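Teleop vs. hand guiding for block stacking, what are you all doing?

gus_haddad
Posting from the shop on a Saturday because I can't leave this alone. We're teaching the arm to stack three blocks inside a taped-looking square, red then yellow then green, and I've been driving it by remote for every demo. 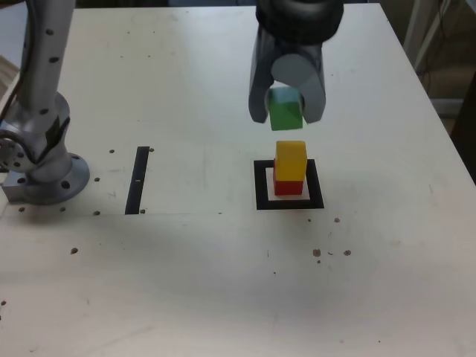

My trouble is the last block. I get over the stack fine and then I hover and wiggle and second-guess myself, and all that dithering goes straight into the recordings. I have 157 demos so far and I bet half have a long pause before the release. Do I toss them or trim them?

elifnaz
Trim! Don't toss. I cut the dead time out of 50 of mine and the hovering pretty much went away at playback (mine was a peg task, so maybe easier than yours).

dlacerda
I'd go the other way. Put the remote down and move the arm by hand. You feel when you're lined up and you don't stall. I did 200 that way on the Vernach setup in October and never missed the joystick.

gus_haddad
Tried it for an afternoon. My arm kept getting in the camera view, and the gripper drifts when I let go. Maybe I'm just clumsy.

dlacerda
Stand behind it and guide it from the elbow, not the wrist. Then replay the motion with you out of the way and record that pass.

ferhat_u
Sorry, but replaying is how you end up with demos where the blocks aren't quite where they were. I've been burned. With green going on top of yellow you don't have much room for that. Stay on remote, slow your controller gain down for the last bit, and practice without recording first.

elifnaz
Agree with Ferhat on practicing, disagree on the gain. Slower made me fuss MORE.

duygu_d
Are you starting the stack in the same spot every time? We had over 1638 episodes before somebody noticed ours was always in one corner of the square.

gus_haddad
Uh. Mostly, yeah. OK, I'll trim what I have, move the stack around between runs and try Dirceu's elbow thing on Monday's batch. Will post the replays.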